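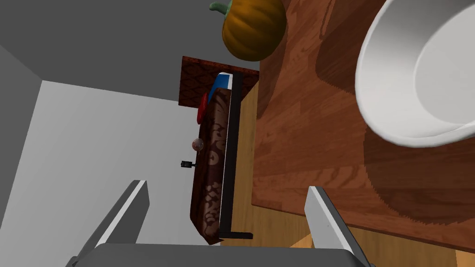 Samedi soir, j'ai éteint la télé à la mi-temps. Je ne pensais pas écrire ça un jour, moi qui ai usé mes jeans sur les bancs de la salle Burow depuis l'âge de neuf ans ! Clevonow menait de 4 points, le match était plutôt bon, et pourtant j'en avais assez. Assez des célébrités du premier rang.

Vous voyez de quoi je parle. Un panier, un ralenti, et hop, gros plan sur l'invité du soir : un footballeur, un chanteur, le gagnant d'une émission de cuisine. Il tape dans ses mains, il se reconnaît sur l'écran géant, il salue. Pendant ce temps, le meneur de Dindberg remonte la balle et on rate la remise en jeu. Samedi, on a loupé 2 paniers comme ça (je les ai retrouvés le lendemain dans le résumé, merci bien).
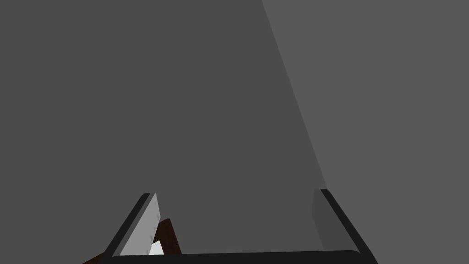 Je n'ai rien contre les sportifs qui vont voir d'autres sportifs, au contraire. Un rugbyman qui se passionne pour le basket, je trouve ça plutôt sympathique, et s'il a payé sa place et qu'il hurle sur l'arbitre comme tout le monde, je lui offre une bière. Ce qui m'agace, c'est la mise en scène. Le maillot tout neuf encore plié en quatre qu'on lui tend à l'entrée, l'interview au troisième quart-temps où il explique que « l'ambiance est incroyable »... On lui demande son pronostic, il donne le club qui l'invite. Passionnant.

Et puis il y a la question des places. Le carré Nwankwo, au bord du terrain, c'est 80 sièges. Avant, on pouvait y être tiré au sort quand on était abonné, j'y suis allé une fois, en mars, et j'entendais les joueurs s'annoncer les écrans. Quel souvenir ! Maintenant, ces sièges partent aux partenaires et à leurs invités, et la moitié reste vide jusqu'à la cinquième minute du troisième quart, parce que le buffet traîne en longueur. Les 900 abonnés d'en haut, eux, sont assis à l'heure.

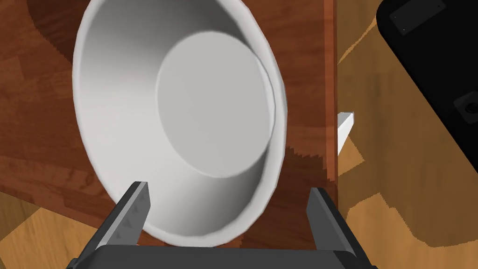

On me répond toujours que ça fait venir du monde. Peut-être, je veux bien voir les chiffres. Moi, dans ma tribune, les nouveaux que je croise sont venus avec un cousin, un collègue, une voisine qui avait un billet en trop. Ils reviennent quand le match leur a plu, et je n'en ai pas encore rencontré un seul qui me parle du chanteur.

Alors je demande peu de chose : le tirage au sort, au moins pour les matchs à élimination directe, et un réalisateur qui garde sa caméra sur le ballon. Le gros plan sur la vedette, qu'il le passe pendant les temps morts, j'en profiterai pour aller chercher des chips.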